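Community Help > Clubs and Schools > Excursions and Open Days
Last updated: February
Print this page | E-mail this page

Taking a group to a robotics open day: what should we expect?

Posted by Sunita Kandpal

I organise outings for a neighbourhood science club and we've been offered a place at the Wellis open day next month. There would be 9 kids aged ten to thirteen plus four adults. The flyer says "live two-arm demonstration" and a talk, and not much else. I'd like to know how close visitors can stand, how long the robot part goes for, and whether it suits kids who lose interest quickly. One of ours uses a wheelchair, so I'm also wondering about the height of the tables. Has anyone been?

Naveen Sengar

I went last year with a high school group. You sign in at the front desk, get a sticker and wait in the foyer until your group is called. The talk comes first and goes for twenty minutes. It was pitched at adults, mostly how the Unier software plans where each arm can go without hitting the other one. Our lot were fidgeting by the end.

The demonstration was better. The two arms work over a blue plastic tray on a white table, picking up small things. One arm can be busy down in the tray while the other stays up near the rim, and the operator talks through what each is meant to do next. They keep the table clear apart from the tray, so there isn't much else to look at and the kids did watch the grippers. Some picks missed and had to be tried again. The operator didn't make a fuss about it and said the misses get logged along with everything else.
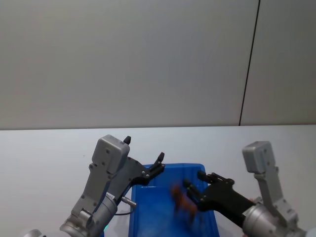
Rajkumari Sandhu asked the operator on our visit why they bother with two arms when one seems to do most of the grabbing, and was told that the second one matters once an object has to be turned over or passed across. She thought they should put that in the talk, and I agree. If your kids have questions, get them to save them for the operator.

We stood behind a taped line a couple of metres back. The robot part took 68 minutes for our whole group, but that was in two halves with a swap in the middle. I'd ask for the morning session. The colour of the lanyard tells you which half you're in, so don't let the kids trade them.

Ashok Garg

Parking is terrible. Use the Chien Street entrance.

Jeptoo Shemweta

I took a smaller group in the afternoon. On the wheelchair, there is a ramp on the side door and the staff let our member sit at the front of the line. The table was at a fair height for him and he could see into the tray from his seat. Ring ahead and tell them, as the ramp door is kept locked. The extension for bookings was 3356 when I called.

Bring your own snacks. The café next door shuts at 2 pm and there's only a vending machine inside. Closed shoes are required and they do check.

Filed under: open days, robotics, school groups, accessibility
Print this page | E-mail this page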